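NOTAS CHARLA. Bimau, sala grande, lunes 9:30. 20 min + preguntas

Abrir sin diapo. Preguntar quién tiene turno de tarde. Esperar manos.

- Quién soy: Dorottya Nyitrai, operaciones, antes seis años en picking en Gosgate. Decirlo pronto, cambia el tono
- De qué va: qué le pasa a la gente cuando entra el robot en planta. Precios no, eso con compras

DATOS (despacio!!)
- 2781 cajas por semana antes del piloto, todas a mano
- ahora 2337 a mano, el resto el robot. No es la mitad ni de lejos, repetirlo
- 501 avisos de parada desde octubre. Casi todos por agarre

QUÉ CAMBIA
- Menos agacharse. Lo dicen los de Prener, preguntar si alguien quiere contarlo
- Más rato mirando. Cansa de otra manera, la encuesta no lo recogia
- Quién para la máquina? Al principio solo el encargado. Error. Ahora cualquiera del turno, sin pedir permiso
- La categoría profesional sigue igual y el trabajo no. Tema abierto, no prometer nada

DIAPO 7, manos

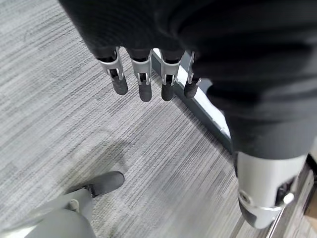
Cuatro dedos, puntas gris oscuro, articulación metálica. Al fondo, la moqueta.

- Señalar las bisagras: ahí es donde hay que saber mirar. Formación de alrededor de 100 horas por persona, dentro de jornada (insistir, en Prener se hizo fuera y salió mal)
- La funda negra: preguntan siempre si se lava. Contestar corto y seguir

CIERRE
- Pedir tres nombres para el grupo de turno, no jefes
- si sobra tiempo, lo del almacén de la calle Abdel Rahman. Si no, saltar a pregutnas
- devolver el micro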